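로봇 오픈데이에 처음 가는 분들을 위한 체험 코너 이용법

지난 주말에 Flurkano 오픈데이에 다녀왔어요! 입장료는 없고 안내 데스크에서 이름만 적으면 되는데, 체험 번호표는 따로 받아야 해요(저는 이걸 몰라서 줄을 2번 섰답니다 ㅠㅠ). 제 번호는 98번이었어요.

1. 시뮬레이션 자리부터 앉으세요
실물 로봇 쪽은 줄이 길어요. 화면 속 로봇 팔을 움직여 보는 Stekareo 코너가 훨씬 한가하고, 조작법도 여기서 익히는 게 편해요. 화면에는 마룻바닥 방에 테이블이 하나 있고, 그 위에 네모난 갈색 판이랑 주사위 같은 작은 큐브, 커다란 초록 블록이 놓여 있어요.
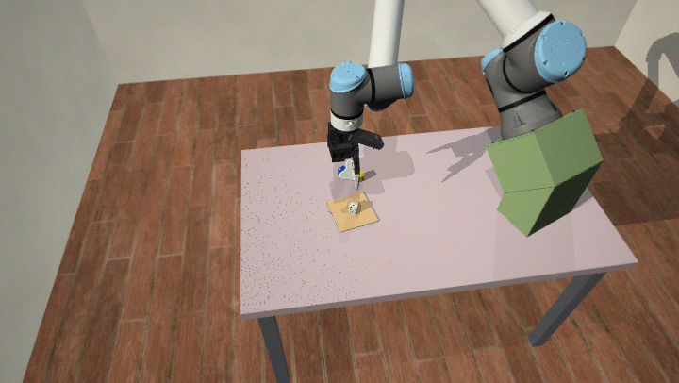 진행을 맡은 Amber Kettle 씨가 제일 먼저 해 준 말이 "속도부터 줄이세요"였어요. 설정 창에서 속도를 200으로 낮추고 시작하세요. 기본값 그대로 하면 팔이 휙휙 움직여서 정신이 하나도 없어요!

2. 높이는 맨 나중에
좌우와 앞뒤를 먼저 맞추고, 집게 방향을 돌린 다음에 천천히 내리면 돼요. 저는 마음이 급해서 자꾸 내리기부터 했는데 그러면 옆으로 옮길 때 다른 물건을 건드리기 쉬워요.

3. 시점을 바꿔 보세요
위에서만 보면 거리 감각이 영 안 잡혀요. 시점 버튼을 누르면 집게 가까이에서 볼 수 있으니 내리기 직전에 꼭 한 번 확인!
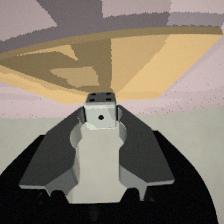
집게 쪽 시점. 끝에 회색 블록이 있고 그 너머로 누런 판이 보여요.

4. 기록 저장하기
끝나면 화면에 뜨는 번호를 찍어 두세요. 저는 2751번이었고, 집에 와서 홈페이지에 넣으니 제 조작 기록이 다시 재생되더라고요. 다음 오픈데이는 3월이래요.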